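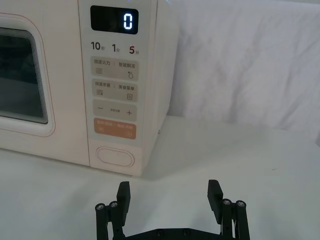

Hussam Mansour got home from the Turkar warehouse at ten past four on Wednesday and heated the soup his sister had left him. He ate it standing up. The letter from Aebischer was still in his coat. They wanted 3000 by the end of November or he would have to give up the apartment.

He called his sister.

"Did you eat?" she said.

"I'm eating."

"Did you open it?"

"Yes." 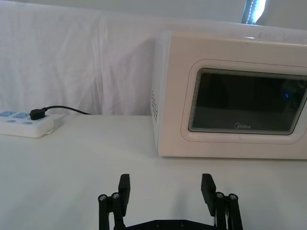 His sister had bought the microwave when she moved out, so he would stop living on bread. It was a Midea, white like the table. The black cord ran behind it from the power strip. He looked at it while she talked. She had 18 hundred saved, she said, and he could have it.

"No," he said.

"Then sell something."

"There's nothing to sell."

She was quiet. He rinsed the bowl and told her he would call Aebischer in the morning.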